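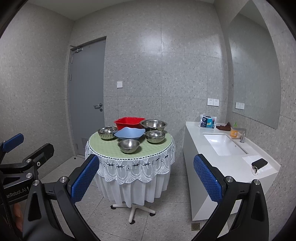 4. What the work became

4.1 Learning to hold things differently

When we first visited Riredgate, the eleven people who handled the kitchenware there had been told that part of their day would move to the hand-held grippers, and most of them had pictured something quite different from what arrived. They had pictured a machine that did the job while they stood to one side. What they got, at least for the period we write about, was a tool they had to carry themselves, so that their own way of picking up and putting down a bowl could be recorded and later used to train the arms that Kivo was building for the site.

We want to dwell on this a little, as it shaped almost everything else we heard. A person who has washed, sorted and stacked bowls for years does it without much thought. With a gripper in each hand the same person is a beginner again for a while, and a beginner in front of colleagues, too. Simone Guimarães, who had trained new staff on the shift for longer than anyone could tell us exactly, found that first week harder than she let on at the time. "I knew where I wanted the bowl," she told us over tea one afternoon, "and my arm knew, but the end of my arm was somewhere else." She laughed when she said it, and then asked us to make sure it went into the paper, so we have kept our promise.

The recording stations were modest. A small round table, a few vessels of different sizes, and enough floor to stand comfortably were all that the method asked for, and several stations were set up in ordinary rooms that went on being ordinary rooms (Figure 3).

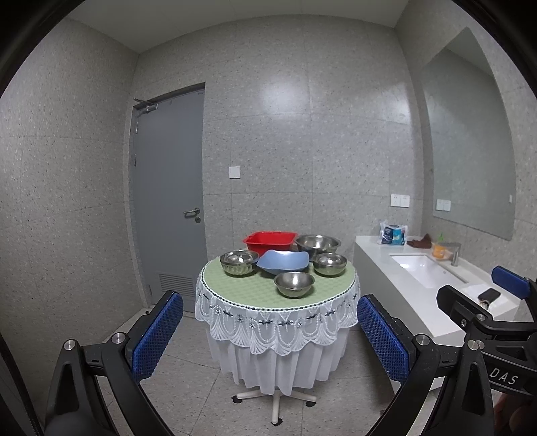 Figure 3. Station with six basins and bowls on a small round table, with a hand-held gripper in the foreground.

Metal and plastic called for different habits. Several people described lowering the jaws over the rim of a steel bowl more slowly than they would have used their fingers, and watching the pads where before they would have watched the shelf. Habibur Gunawardena began to talk quietly to himself as he worked, naming the next bowl, and found that it steadied him. By July two others on his shift had picked up the habit, though one of them denied it very sweetly when we asked.

4.2 Pace, pay and who decides

Of the 41 recording sessions we sat in on, the ones people spoke of most fondly were those in which they could choose the order of the bowls for themselves. Under the first plan, written by the contractor Byun, each session followed a fixed list. Staff disliked it, and said so at the weekly meeting. The list was dropped after 2 sessions and replaced with a target of 100 pick-ups, to be done in whatever order felt natural. Tarcísio Magalhães, the shift lead, told us that complaints about sore wrists eased after this change, but he had also begun rotating people more often in the same month — we would be wary of giving either one the credit.

Pay was a slower matter. Recording was at first counted as ordinary time, although it was new work and tiring in a new way. An agreement to treat it as skilled time was still being discussed when our visits ended, and we heard real worry from people who felt they were teaching their own replacement. We heard pride from some of the very same people, often in the same conversation, and have tried in our coding to leave both in place. Section 5 compares these accounts with those from Drunley, where the arms were installed before any staff had been asked to record.

Reader comments

Pádraig Hegarty: A kind and careful section, thank you. Did the people who left during the study get a last interview? I'd have liked to hear from them before the Drunley comparison.

Ro-un So: We ran something similar in a hospital kitchen and the wrist problem was the big one for us as well. Was there any limit on how long a person held the grippers in one go? I couldn't find it in the methods.

Pádraig Hegarty: I think the rotation times are in the appendix, but only for the second half of the visits.

Contact the authors | Copyright the authors, all rights reserved | Back to top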